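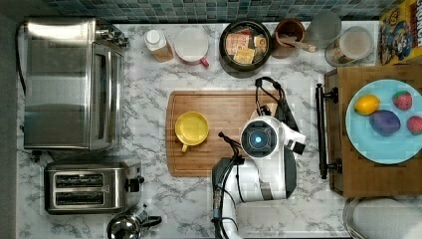 Kettle end of the kitchen counter

From: Maxine Pryor
To: supporters list
Subject: Re: Monday's game and the playoff sums

Zane Kuusk wrote:
> Two wins from the last three and Stombridge are in the playoffs.
> Mottram have nothing to play for and will rest people. Liis
> Navickas is averaging 2 steals a game and the defence finally
> looks settled. I make us favourites on Monday. Who's coming?

I'll be there, but I don't buy most of this.

1. Mottram resting players. We heard the same before the December game, and they played their starting five until the last minute and beat us by nine. Has anyone at Mottram said they'll rest people, or is it just what we'd like?

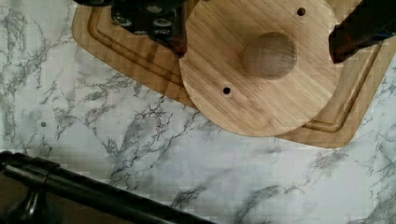 2. The defence. It looked settled against Wikmont, who missed nearly everything they threw up, a lot of it with no hand in their face. Liis gets her steals by gambling -- fine when Rasa Luik is behind her to clean up, less fine when Rasa has three fouls by half-time.

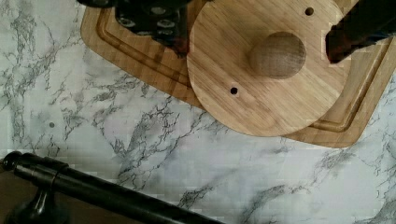 3. The sums. Two wins only does it if Stitatov lose at least once, and they have the easier run. If we finish level they go through on head to head. Zane's message leaves that out.

I'd also like to know who is bringing the ball up if Maarja Petrauskas is still limping. The club says she's "available", which is what they said last time, and she played four minutes. Without her we scored 60 and looked lucky to get that many. 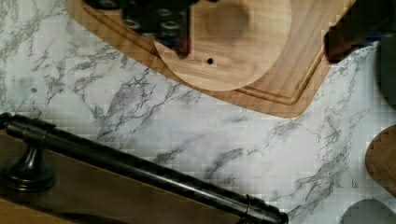
And the crowd won't carry us either. The hall holds 2000 and the last home gate was 395, on a night when tickets were half price. I could hear their coach from the back row.

Put me down for one seat in the minibus, and one more if my sister can swap her shift. What time are we leaving?

Maxine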